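Section 3: Adding and Timing Lyrics

Lendine can show song lyrics on the stage screen, on a player's tablet, or on both. This section covers typing or pasting the words, splitting them into lines, and setting the time at which each line appears. It assumes you have already added at least one song to your library (see Section 2).

Before you start

You need the recording of the song, or a click track at the tempo you plan to play. You also need the words as plain text. Lyrics copied from a word processor often bring hidden formatting along with them, and this can show up on the stage screen as blank lines or stray symbols. Paste them into a plain text editor first, then copy them again from there.

Caution: Most published lyrics are under copyright. Adding them to your own library does not give you the right to project them in public. Check with your venue or your licensing body before a show.

Entering the words

1. Open the song and choose Lyrics from the left-hand menu.

2. Click inside the text box and paste or type the words. Press Enter at the end of each line as it is sung, even if the printed version breaks somewhere else.

3. Leave one empty line between verses. Lendine treats an empty line as the start of a new block.

4. Put block names in square brackets on a line of their own, such as [Verse] or [Chorus]. Names in brackets appear on the tablet but are hidden on the stage screen.

5. Click Save Draft.

Note: A song can hold up to 300 lines. If yours is longer, save the second half as a linked song and turn on Continue Without Gap.

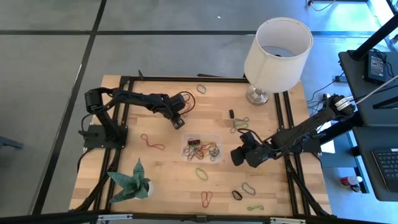
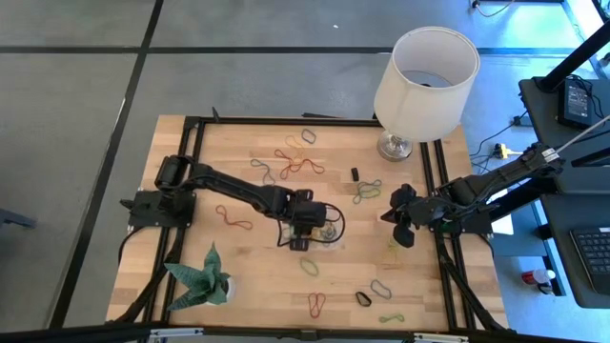
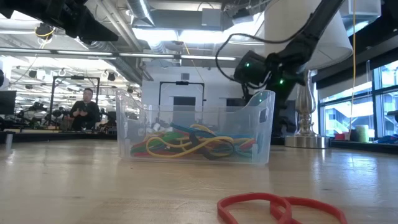

Repeated choruses

You do not have to paste the chorus every time it comes around. Type it in full once, under its name in brackets. Wherever it comes back, type the name alone and leave the next line empty. Lendine fills in the words when the song is played.

If the last chorus has different words, give it a name of its own, for example [Chorus End]. Two blocks with the same name and different words will be flagged in red, and the song cannot be timed until one of them is renamed.

Wordless singing is up to you. Some singers want every "ooh" and "la la" on the screen and some find it distracting. To keep these lines on the tablet only, start them with a tilde (~).

Setting the line times

1. Choose Timing, then Tap Mode.

2. Press the space bar to start the recording.

3. Press the down arrow just before each line is sung. Going a little early is better than going late, as the singer needs to read ahead.

4. If you miss a line, press the left arrow. The recording jumps back 7 seconds and clears any times set in that stretch.

5. When the song ends, press Esc and choose Keep Times.

Caution: Choosing Discard erases all line times for the song, including those from earlier sessions. It cannot be undone.

To move a single line, click its time in the list and type a new one. To move every line after a certain point – for instance, when the band adds bars to an intro – click the first line affected, hold Shift, and drag the marker.

Lyrics in more than one language

Click Add Language to open a second column. Each line must sit opposite its match in the first column, so keep the line breaks the same in both. Times are shared between the columns and only need to be set once. Accented letters display correctly in the Anach and Tichý screen fonts. The Punduden font has capital letters only and is not suited to long verses.

Checking your work

Play the song through on the stage screen before rehearsal. Stand where the singer will stand. If a line runs onto a second row, shorten it with a line break or lower the text size under Display.

To share a finished song with the rest of the band, go to Section 4.

Text by Vandana Dixit. Timing steps checked by Zdzisław Szewczyk. Last revised 12 December 2025.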